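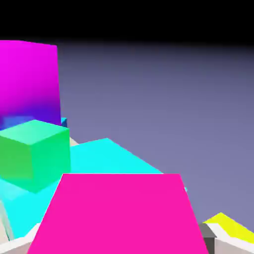
플로카흐(Flokach)

플로카흐는 퓨노드햄(Funodham)에서 내놓은 책상용 로봇 팔 조작 연습 키트다. 두 손가락 그리퍼가 달린 팔과 색깔 블록 한 벌, 그리고 같은 팔을 화면 속에서 움직여 보는 시뮬레이터 '랑헬(Rangel)'로 이루어져 있다. 나는 이 키트를 두 계절 넘게 써 왔고, 이 항목도 거의 내 경험으로 채웠으니 감안하고 읽어 주시길!

개요

원래는 학교 실습용으로 나왔는데 지금은 취미로 사는 사람이 더 많아 보인다(내 주변만 그런지도 모르겠다). 팔은 관절이 4개, 블록은 정육면체와 쐐기 모양이 섞여 있다. 쐐기가 은근히 골칫거리다. 윗면이 기울어 있어서 손가락이 조금만 비스듬히 들어가도 쭉 미끄러진다. 나는 첫 주 내내 쐐기만 붙잡고 있었다.

시뮬레이터

랑헬은 솔직히 예쁜 프로그램은 아니다. 질감이 하나도 없고 분홍, 하늘색, 초록, 노랑 같은 원색 도형이 매끈하게 떠 있을 뿐이다. 그런데 며칠 써 보면 이 단순함이 꽤 편하다. 손가락 사이로 앞을 내다보는 시점에서는 바로 앞 블록이 화면을 크게 차지해서 거리 감각이 영 헷갈리는데, 색이 뚜렷하니 그나마 어느 면이 어느 블록 것인지 구분이 된다. 뒤쪽에 반쯤 가려진 작은 블록을 집으려면 시점을 바꾸는 게 낫다. 고집부리다 앞 블록을 다 밀어 버린 적이 한두 번이 아니다.

동작은 한 번에 30초까지 녹화되고, 저장 칸은 200개다. 넉넉할 줄 알았는데 연습 삼아 마구 저장하다 보니 금방 찼다. 한꺼번에 지우는 기능이 없어서 하나씩 눌러 지워야 한다. 제발 고쳐 주세요...

캐스포트 구독

캐스포트(Casport)는 녹화한 동작을 올리고 남의 동작을 내려받는 유료 서비스다. 가입은 선택이고, 없어도 팔과 랑헬은 다 돌아간다. 나는 1월에 한 달만 써 봤다. 블록 쌓기 예제는 알찬데 쐐기를 다루는 예제가 너무 적어서 연장하지는 않았다.

알려진 문제

연결이 끊기면 오류 2042가 뜬다. 설명서에는 케이블을 바꾸라고만 적혀 있는데, 내 경우엔 랑헬을 먼저 켜고 팔 전원을 나중에 넣으니 잘 안 나타났다. 손가락 끝 고무도 빨리 닳는 편이다. 여분은 한 쌍만 들어 있고 추가분은 따로 주문해야 한다.

같이 보기

랑헬 단축키 목록
캐스포트 요금제
그리퍼 손가락 교체 방법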